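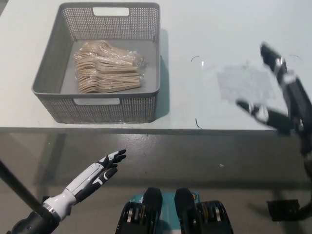
Recording a basket task by remote control

Applies to: two-arm stations running Cudier 9 or later
Written by Rostam Bagheri, checked by Gholamreza Vahidi

This page covers recording demonstrations of a pack being placed in, or taken out of, an open-topped basket. It assumes the arms are calibrated and the operator has finished the Niltik safety course.

Before you start

Set the basket flat on the table with one handle cutout facing the robot. Both long moves, in and out, should clear the rim without the elbow reaching its joint limit. Check this by driving the arm slowly through the full path with recording off.

Film-wrapped packs reflect light, and the highlights move as the head moves. Lock the head camera exposure before the first take and leave it locked for the whole session.

Recording a take

1. Bring both arms to the start pose. Keep the idle hand open and outside the basket.
2. Set the speed limit to 60 percent. New operators should use less.
3. Start the recording and hold still until the Cudier timer passes 2000 ms.
4. Approach from above. Close on the stacked part of the pack – the gathered end of the wrap gives a poor grip and tends to slip.
5. Lift straight up until the pack is clear of the rim, then move sideways.
6. Lower the pack, open the gripper and retreat along the same line.
7. Return to the start pose and stop the recording.

If a grasp fails, open, back off and try once more in the same take. Mark the take "retry". A second failure ends the take; mark it "discard".

Between takes

Shift the basket by a hand's width or turn the pack inside it. Change one thing at a time and enter it in the notes field. A full set is 70 takes, not counting discards.

Known problems

Fast wrist turns blur the gripper in the head view. Slow down near the basket – Gunn, the replay checker, flags takes where it loses the fingertips.

Sets recorded before November use the old field names and have to be converted before upload.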